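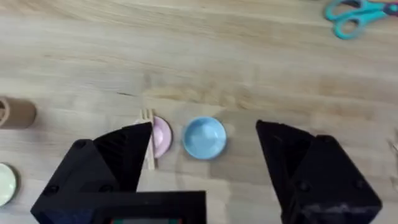
Recorded or Bought? Foley in a Short Film
Project report, Film Production, Crichton campus
June 3, 2022

1. Background
Istton sells a library of film sound effects and claims that small crews no longer need to record their own foley. We had a kitchen drama to finish, Forby, and a budget of $600 for all the sound. The library license cost $200 of that. We wanted to know if the claim held up, and we doubted it from the start, so read the rest with that in mind.

2. Method
Forby needed 74 separate effects, mostly footsteps, cloth and kitchen noises. We built the whole track twice, once from the library and once from our own recordings in the Landudetti studio. Both versions went through the same mix settings. Recording began in January and ran later than planned – the studio floor creaks, and we lost a full session to it.
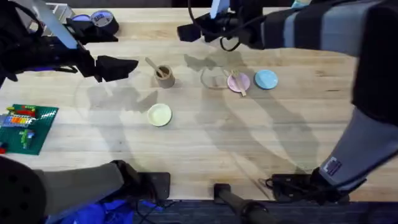 Library sounds are filed by object, and that is where our trouble started. A search for "cup" brings up cups set down, cups knocked over and cups breaking, each recorded alone. Put a wooden spoon in a small cup, the handle leaning up to one side, and no single file covers it. We layered 2 files for that effect and it still sounded like two things in two rooms. Our own take was duller but matched the actor's hand.

3. Results
Footsteps from the library were better than ours, and we say so grudgingly. Cloth was a draw. For kitchen noises we kept our own recordings almost every time. We also played both versions to classmates, but most of them knew which one we preferred, and we don't think their answers prove much.
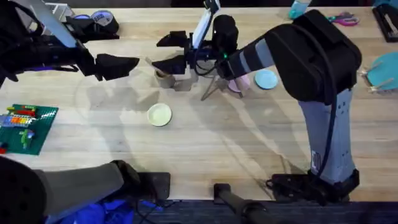
Figure 3. Pale wooden tabletop with two robot arms.

4. Limits
One film is a thin basis for judging any product. The library may do fine with street scenes or crowds, which Forby doesn't have. The time saved is also hard to state: searching and layering were never logged properly, only the recording sessions were. A second group should keep a log from day one and hide the versions from listeners.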